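Check the Tool Before You Check the Model

Greer Lennox
Aug 22, 2022

Most of the hours charged to "software" on our block-pushing cell at Pratard were mechanical. I think the tool point should be measured at the start of every shift, before anyone opens a log file.

The cell is simple. An arm carries a plain tube, and the tube pushes plastic blocks over a wooden board. It has no fingers and no suction, so the only thing that matters at the business end is where the tip is. If the tube sits 5 mm lower than the controller believes, it drags on the wood. If it sits too high, it rides over the short parts and the push is lost.
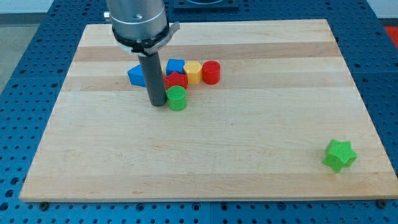
Tube tip close to the board beside a tight group of six blocks, with a green star on its own near the lower right corner.

A tight group is the hardest case. A small sideways error puts the tip on the wrong face, and the neighbors move too. In May we lost 12 days retuning push speeds for what was a slipped collar. Olga Sarmiento found it with a height gauge in 15 minutes.

Catherine Paterson argues that a daily check wastes run time, and that a good controller should tolerate some offset. It should. But tolerance hides the drift until it is large, and by then run 2813 can't be compared with the runs before it.

Clamp, collar, tip height, board position, in that order. Write down the numbers even when they match yesterday's.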